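Wovalier 桌面抓取套件试用验收检查表（附检查意见）

适用范围：Wovalier 单臂抓取套件，含机械臂、末端夹具、孔板工作台、木制台面及彩色积木一组
供货方：Zutard
试用单位：Partanen 实训车间
检查时段：星期三上午，设备断电检查在先，通电检查在后
结果标记：合格／整改／不适用

一、安装与固定

1.1 工作台四脚落地，无晃动。
结果：合格
意见：用手推台面两侧，没有位移。地脚螺母已锁紧，建议补画防松标记线。

1.2 机械臂底座螺栓齐全，力矩符合安装说明。
结果：整改
意见：其中一颗没有力矩标记，安装人员称已拧紧，但交接单上没有记录。请 Zutard 复拧后补签。

1.3 木制台面与孔板贴合，边缘无毛刺。
结果：合格
意见：板边用手套擦过一遍，未挂丝。拼接木条之间没有开胶。以后更换台面须保持同样厚度，否则示教高度要重做。

1.4 线缆与气管离开运动范围，弯曲处无压扁。
结果：合格
意见：第二个扎带位置偏紧，松半格即可，不作整改项。

二、防护与急停

2.1 急停按钮在操作位伸手可及，按下后机械臂立即停止。
结果：合格
意见：低速和正常速度各试一次。复位后机械臂没有自行动作，须重新按启动键。

2.2 地面警示线完整。
结果：整改
意见：靠通道一侧没有贴到头。现有警示线离台边 50 厘米，按车间规定够用，把缺的一段补上。

2.3 示教模式下限速有效。
结果：合格
意见：示教器上尝试调高速度，系统拒绝。使能开关松开和握死两种情况都能停机。

2.4 控制柜门锁、接地线、铭牌。
结果：合格
意见：接地线压接良好。铭牌为英文，请供货方附一份中文对照。

三、夹具与抓取

3.1 夹具与腕部连接牢固，安装环无松动。
结果：合格
意见：断电后左右扳动，没有间隙。安装环旁的小支架也一并检查，螺钉无松脱。

3.2 下降到取件位置时，不压坏工件和台面。
结果：合格
意见：以蓝色方块为取件对象，夹具杆竖直下到方块处，杆端贴着方块顶部靠后的位置。红、绿、黄各色积木留在板上不收走，检查时连同它们的间距一起看。下降末段速度设为每秒 40 毫米，操作人员不得在此时伸手调整积木。
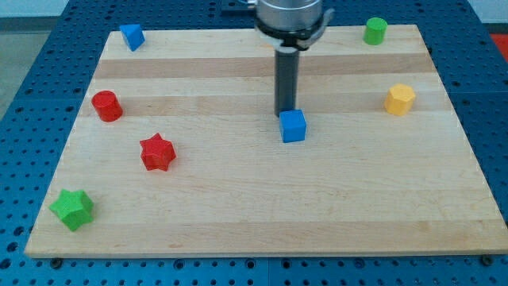
检查与记录：Santeri Koivisto｜Partanen 实训车间｜六月

3.3 取件点与积木中心的偏差在允许范围内。
结果：整改
意见：说明书要求偏差不超过 2 毫米，方块和六棱柱的测量值都在范围内，六角星超出。星形积木的取件点需要重新标定，标定后由本车间复测，供货方自测数据只作参考。

3.4 夹具经过高低不同的积木时不发生碰撞。
结果：合格
意见：横移高度由程序统一设定，操作员界面不能改。三棱柱放在板的远角，旁边没有别的积木，路径检查时容易漏掉，培训时请点到这一处。

3.5 断电或断气时工件不坠落伤人。
结果：合格
意见：夹持状态下切断电源，方块保持在夹具上。积木本身很轻，但套件若改夹金属件，本项须重新检查，不能沿用这次的结论。

3.6 连续抓放试验。
结果：合格
意见：按试用协议做 32 次，程序没有报警停机，中途未作人工干预。台面上没有新的划痕。

四、资料与服务

4.1 中文操作手册、备件清单、保养周期表。
结果：整改
意见：手册齐全。备件清单缺夹具密封件的订货号。保养周期表写的是“定期检查”，没有写间隔，学生值日无法照做，请改成具体周数。

4.2 操作培训。
结果：合格
意见：供货方讲了半天，急停和示教部分讲得清楚，标定部分偏快。建议把标定单独安排一次，由每位教师自己操作一遍。

4.3 售后响应。
结果：合格
意见：电话能接通，回复及时。现场服务由 Culley 承担，合同里应写明上门时限和周末是否计费，目前只有口头说法。

4.4 软件备份与恢复。
结果：合格
意见：备份文件能在另一台电脑上打开。恢复后取件点坐标与原来一致。管理员密码已从出厂值改掉，密封交设备室保管。

五、处理意见

整改项为 1.2、2.2、3.3 和 4.1。其中 1.2 和 3.3 完成前，套件只限教师操作，学生在警示线外观看。2.2 由车间自行处理，4.1 由供货方补交文件。

复检时只查整改项，另加一次急停试验。复检合格后再谈采购数量，试用期内不更换夹具型号，也不加装第三方附件。

供货方签收：
车间负责人签字：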